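Tustevlow Guided Journal for Mothers and Grown Daughters
By Walik Paper Goods

I stock this one with some reservations, so read before you order.

The publisher's blurb promises that 200 prompts will "heal the conversation" between a mother and her adult kids. I doubt it. My own mum and I have been having the same conversation for 19 years and a nice linen cover wasn't going to fix that.

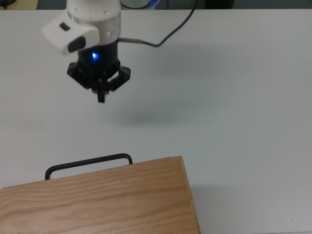 What the journal does reasonably well is ask small questions. Which neighbour did you dislike? What did you cook when you were broke? We got through 16 of them over one long February and I learned more than I'd expected to, mostly about my aunt. The big questions near the back (forgiveness, regret) read like a greeting card, and we skipped them.

Two versions are sold. The Ouazzani edition has lined pages and a ribbon marker. The Guvent edition is unlined and costs more, for reasons the maker has never explained to me. Buy the lined one — older handwriting tends to wander.
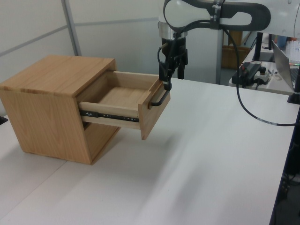 Wooden cabinet with the drawer pulled out.

Paper: cream, takes fountain pen with a little feathering
Binding: sewn, lies flat after the first 3 sections
Colour: grey or navy
Returns: unwritten copies only

Skip the matching pen. It's an ordinary ballpoint in a fancy sleeve.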